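How to fold a knit top that won't lie flat

Soft gray knits bunch up at the hem, and a crooked hem makes a crooked fold. Start there. Pick the top up by the edge and let the rest hang for a moment.

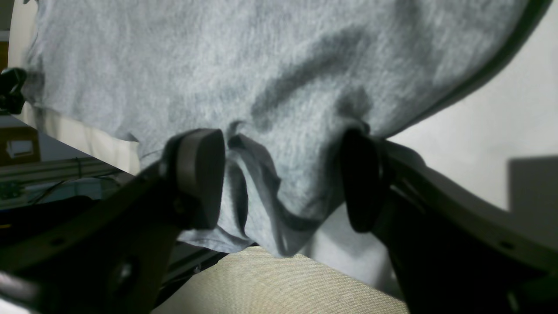 Shake it once, lay it face down on the bed, and smooth from the collar toward the hem. Pull the side seams straight. Fold each side in to the middle, with the sleeves laid back along the body.

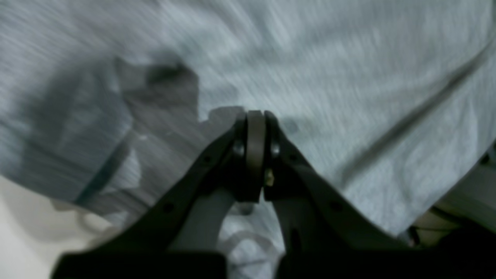 Bring the hem up to just below the collar, then fold in half again. Press with your palms, no iron needed. Heavier sweatshirts do better with one fold fewer. Stack them with the folded edge facing out so you can pull one without dragging the pile.

Posted by Paweena Panyasiri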